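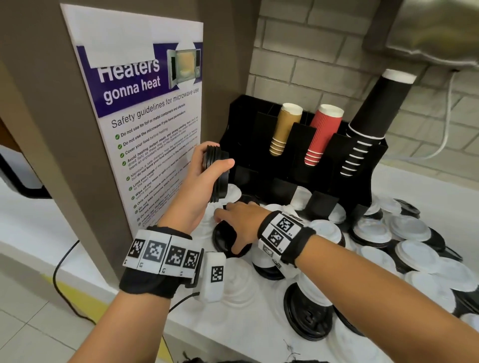 4. Recording a lid run – Skedier wrist bands

For club members doing demo sessions. Do section 3 (band fitting) first.

1. Log in to the Naltero laptop, open a new session, type your run number. Three digits, e.g. 123.
2. Bands on both wrists. Marker tiles facing out, sleeves pushed up well clear.
3. Head camera on. Look down at the counter and check both hands show in the preview.
4. Hold still 7 seconds. Wait for the beep.
5. Sort lids by color, black with black, white with white. Normal speed, no showing off.
6. Stacks go back in the lower compartments of the organizer. Leave the cups alone, they're a seperate task.
7. Hands flat on the counter, press stop.

Note: a run should come out at roughly 18 MB. Way smaller = camera dropped out, do it again.

Note: don't cover the tiles with your other hand. Short overlaps are ok, long ones lose tracking.

CAUTION – tiles crack if you lean on them. Take bands off before using the microwave or the sink.

CAUTION – don't restart the laptop while its uploading. Grernau team lost a whole afternoon in March that way.

Error 172: bands swapped left/right. Swap back, go to step 4.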